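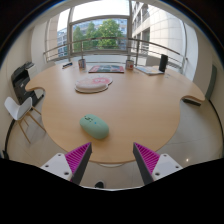
Mint-green mouse on a light wood tabletop.

Wireless interference at Drotlow: survey results

The April survey covered 238 desks on the two upper floors. Staff at 91 of them reported pointer lag or dropped keyboard input at least once a week. Most of those desks are on the Rorau side, where the older access points still share the 2.4 GHz band with peripherals.

Access points on that side will move to 5 GHz only. Laptops issued under the Clokura contract need no changes. Older handheld scanners do not support 5 GHz and will stay on the separate stockroom network.

If lag continues after the switch, move the USB receiver to a front port or use a short extension cable - USB 3 ports and docks can raise the noise level near the receiver. Replace the battery before opening a ticket. Extension cables are at the second-floor help desk until 4 p.m.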